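Review: The Plumum Laundry Folder, or Can a Machine Do My Shirts Yet?

By Torbjørn Eklund
8 Sep 2024

Every few years somebody promises to take laundry off my hands, and every few years I write a piece with a question mark in the headline. The Plumum costs $2,867, weighs as much as a dishwasher, and folds T-shirts. It does that well, provided you clip each one to the front rail with the shoulders level and the collar up. By then you have done most of the job yourself.

I ran it from January on, eight loads a month, and kept notes. Cotton tees came out square. Anything with a hood came out looking like a parcel the post office had given up on. Socks are not supported – the manual says so on page one, in bold.
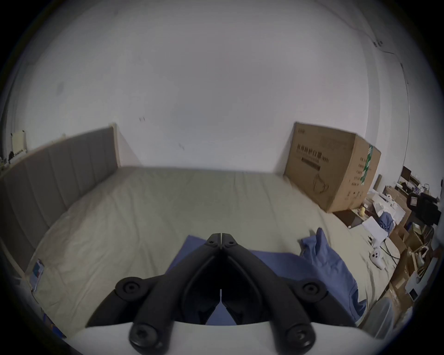
The trouble is the heap. A shirt on a hanger has a shape, and a shirt dropped on a bed has whatever shape it landed in. You or I grab a bit of hem, give it a shake and find the collar without thinking. A machine has to work out which lump is a sleeve, and cloth changes its mind each time you touch it.

Plumum gets around this by leaving the heap to you. Its rival, the Bellow, costs $3,971 and has an arm that is supposed to pick from the basket. I had one on loan for a weekend. It picked up a pillowcase, held it over the basket for a while, and put it back. 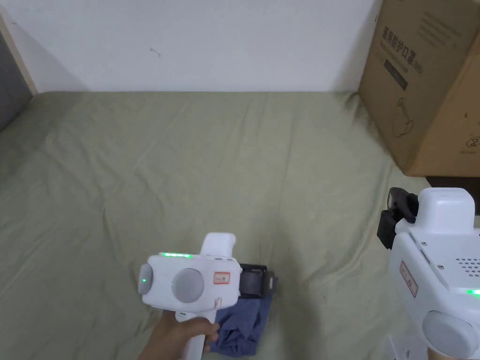 My neighbor Gumaro Camacho runs a small hotel laundry and has looked at all of these. He says he'd buy one tomorrow if it could take a twisted shirt and get two corners straight at the speed of a bored teenager. Flat sheets he already sends through a big ironer, and he has no complaints there. The shirts still go to a person at a table.

I tried his test at home with a stopwatch. Ten crumpled shirts, Plumum plus me clipping, against me alone on the bed. I won on my own, and I am slow.
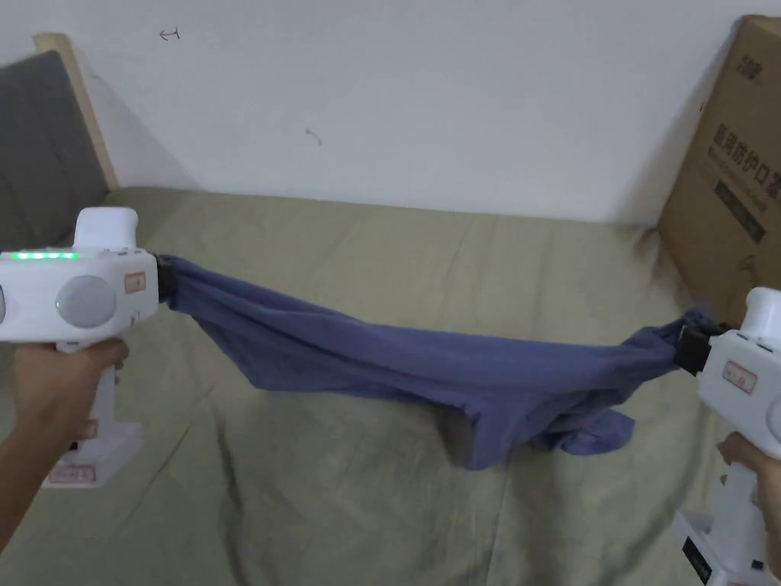 Should you buy it?

If you sell printed tees and fold 1,000 of them a month, yes, probably. It's steady, the stacks look good, and the fold plate wipes clean. For a house with kids, hoodies and fitted sheets, no. Keep the money and put the radio on.

Good: neat folds, quiet motor, simple controls.
Bad: price, size, the clipping, anything with a hood.
Score: 5 out of 10, with one point of that for the quiet motor.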